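# A Saturday at Plistell

I had been promising my sister-in-law for months that I would come to one of the open days at Plistell, and when I finally got there it was ten minutes past the start and the parking lot was full (of course it was), so I missed the welcome and went straight upstairs to the part I had come for anyway.
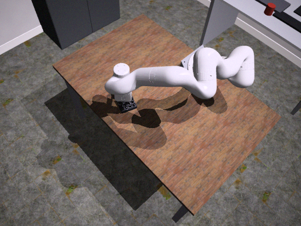
The upstairs group collects examples for a learning system they call Pruviria, and most of what they collect at the moment comes out of a simulator. I had pictured rows of real arms banging away at things, and they do have two of those downstairs behind glass, but the bulk of the practice happens on a computer, with a white arm bolted to a wooden table in a made-up room. A person steers the arm through a task, the software writes down every joint position along the way, and that run becomes one example. Then you do it again, and again, and I gather that a good part of the job is being cheerful about the "again."

Our guide was Kyrylo Boiko, who was wonderfully patient with a group that ranged from a retired machinist to a boy who mostly wanted to know if the robot could throw. Kyrylo told us they had 3085 runs saved for the current task and had kept 1573 of them. The rest were thrown out for all sorts of reasons: the operator hesitated too long, or the arm wandered, or the piece ended up somewhere it shouldn't. I asked whether it hurt to throw away that much work, and he laughed and said it hurt more to leave the bad ones in and find out a week later!

What surprised me most was how much care goes into the room itself. The floor has stains on it, there is a cabinet, there is a desk with a little red cup, and none of it matters to the task. They change these things between batches, Kyrylo said, so that the system doesn't come to lean on one particular floor or one particular patch of light. Shadows get the same treatment. The machinist had a long conversation with him about shadows, which I enjoyed very much even though I lost the thread halfway through.

Then we got to try it. The controller is a handheld thing made by a small firm called Wotent, lighter than I expected, and you move your hand and the arm on the screen follows a beat behind. I was dreadful. I kept coming in too low over the table, and then I overcorrected and ended up waving at the cabinet. The boy did it on his second attempt and was told his run was clean enough to keep, and I have rarely seen a prouder face.

Lunch was in the Nugroho room on the ground floor, soup and good dark bread, and I sat with two of the people who review the runs. They watch them at double speed, in sessions of nearly 11 minutes, and then get up and walk around a bit before the next lot. One of them said she had started noticing how she reaches for her own coffee.

If you go, take the stairs on the left and sign up for the controller as soon as you arrive, as the list was closed by noon. The next open day is in February, and I've already asked my sister-in-law to put my name down.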